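Questions people ask me about our straw-clay house

5 min read

I get a lot of email about the house, and since I keep typing the same replies I figured I'd put them all in one place. I'm the owner and I did a fair bit of the building, but I'm no engineer, so please treat this as one person's experience and talk to someone local before you order a truckload of clay!

What is the house made of?

A timber frame with light straw clay packed between the studs, lime plaster outside and clay plaster inside. The roof insulation is cellulose. The slab was already there from an old workshop (it was the reason we could afford the lot, really) and we built right on top of it with a raised, insulated floor.

Isn't straw a fire hazard?

Everybody asks this one. Loose straw burns like crazy, and we were very strict about sweeping up during the build. Once it's coated in clay, packed tight and plastered on both sides, it's a different animal. Our inspector wanted paperwork on the wall assembly and we gave it to him. Ask yours early, because codes vary a lot and some offices have never seen a wall like this.

How long did it take to dry?

Longer than I wanted. We finished packing in July, which was late, and I spent the fall poking a moisture probe into the walls and getting grumpy. If I did it over I'd have the walls packed by the end of spring and leave them open all summer. The north side was the slowest by far.

Did you hire anyone?

Yes. Bednárik, a small framing outfit from two towns over, put up the frame and the roof. They'd never done natural building before but they were game, and the joints are beautiful. Leven did the windows. The rest was us, plus whichever friends we could bribe with chili. 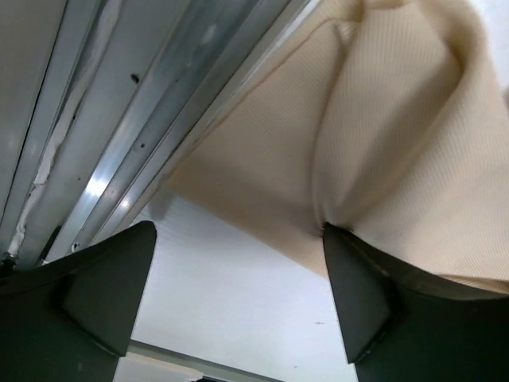

We did try to do the exterior lime ourselves too, and after one wall we gave up and paid a plasterer. Best money we spent. Lime is fussy about sun and wind, and my first wall still has a patch of hairline cracks by the hose bib that I look at every time I water the tomatoes.

How do you heat it?

One small heat pump and a wood stove. The stove is mostly for mood now. The walls are slow to warm up and slow to cool off, so we set the thermostat and leave it alone. The first winter I kept fiddling with it, and all I managed to do was make the bedroom too hot at three in the morning.

What is the Zindodeck you keep mentioning?

It's our ventilation unit! It pulls stale air from the kitchen and bath and uses it to warm the fresh air coming in. A tight house needs something like that. I change the filters every 3 months and the little light comes on to nag me if I forget. It does hum a bit on high, so don't mount yours on the other side of a bedroom wall like we did.

Where does your water come from?

Town water for drinking. Rain goes into a 2000 gallon tank behind the shed and covers the garden and the toilets. We've run the tank dry 2 times, both in late summer.

Would you use Unov paint again?

Their clay paint, yes, inside only. It goes on thick and streaky and you'll panic, and then the second coat evens it out. It scuffs in the hallway, though, so I keep a jar mixed for touch-ups.

Can I come see the house?

Sometimes. We do an open afternoon when the weather's decent and I've had time to clean. Parking is on the street, please, as the driveway is soft and the last delivery truck left ruts I'm still filling. If you email me I'll put you on the list. It's up to 100 names, so be patient with me.

Last updated November 2019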